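Everything back in its box

I have a weakness for boxes. Give me a lid that fits and I'm happy for an afternoon, which is a slightly embarrassing thing to admit in print, but my editor asked for a feature on small storage and I'm the one who put my hand up. So for the past few weeks I've been poking about in other people's drawers, cupboards and desktops (with permission!) to find out how they keep little things together. Cubes, sticks, counters, pegs, all the bits that live in the bottom of a bag and turn up again in December when you're hunting for the sticky tape.

It started with my own kitchen table in Clescombe. I had a set of coloured cubes in a biscuit tin, a nice tin too, and every time I wanted them I had to tip the whole lot out. They rolled. They went under the fridge. My neighbour Amr Morsy came round for a cup of tea, watched me fishing for a green one with a wooden spoon, and told me the tin was the trouble. Too deep, he said. You can't see what you've got, so you never know what you've lost.

He was right, and I've been annoyed about it ever since.

Amr swears by a shallow black box with a separate lid. Dark inside, so bright colours jump out at you, and low enough that you can lift something out without disturbing its neighbours. I'd always gone for clear plastic because it seemed sensible, but a clear box shows you the table as well, and the things in it sort of melt into the background. Put red, green and blue against black and you can tell at a glance that the yellow one is still out.
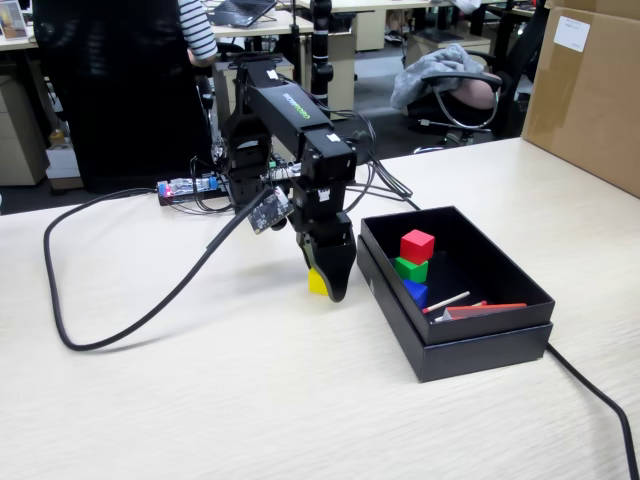 I wanted a second opinion, so I took the train to Dravthorpe to see Brunello Lo Presti, who used to fit out shop counters and now mostly fits out his own shed. He has 265 boxes in there. I didn't count them, he has them in a notebook, with a column for what's inside and another for where he bought it. One came from a market in Bragança and has nothing in it at all, he just likes the hinge.

Brunello's first question about any box is where the lid goes when it's open. I'd never given it a thought! Mine goes on the floor, or on the chair, and then somebody sits on it. His answer is to slide the lid underneath so that the box stands in it. It takes up hardly any more table than the box did by itself, it's there when you want to close up, and the box gets a bit of a skirt round the bottom. I've been doing it at home ever since and I haven't trodden on a lid once.

His second question is whether you stack or spread. I'm a spreader by nature. I like one layer, everything with its face up, a bit like a box of chocolates. Brunello stacks, but only against a wall or in a corner, and only where he doesn't mind taking the top one off first. He had a go at me for building a tower in the middle of a tray, where there was nothing for it to lean on, and demonstrated with his elbow what was going to happen to it. It did happen to it.

Then there's the matter of long thin things. Cubes are easy, they sit where you put them. Sticks are dreadful. In a square-cornered box they'll lie straight for a minute and then drift off at an angle, and if you put them in first they end up under everything. Suleiman Ogbonna, who runs an after-school club up the road from Brunello and gets through a lot of small kit, puts his sticks in last and keeps them along the front edge. He doesn't fuss about them being parallel. "If I can pick one up, it's tidy," he told me, and I wrote that on the back of my hand so I wouldn't lose it.

Suleiman's other rule is a small set for each box. He used to have one enormous crate for the lot and the children would spend half the session digging. Now it's a few cubes and a couple of sticks, and when something goes missing you notice straight away because there's a gap where it ought to be. I tried the same at home with the contents of the biscuit tin. I got it down to 7 boxes, and then to 4, and the leftovers went to my sister, who didn't ask for them.

I did buy one new thing, a Skallano box in matt black with a lift-off lid. It cost £9 and I've been far too pleased with it. It lives on the end of the table with the lid tucked underneath, a stack in the back corner and the sticks at the front, and I've stopped walking past it to straighten things. Well, nearly stopped.

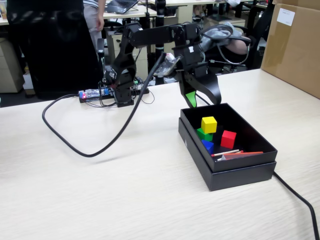
Trying it yourself

Pick the messiest small collection you own and tip it out on a table, a pale one if you have it, so nothing hides. Put back only what you used last month. Stack in the corner, lay the long bits along the front, and slide the lid under before you do anything else, because you will forget. If it won't all go in, get a second box before you get a deeper one.

And if you've a clever way with sticks, please write in. Mine have gone crooked again.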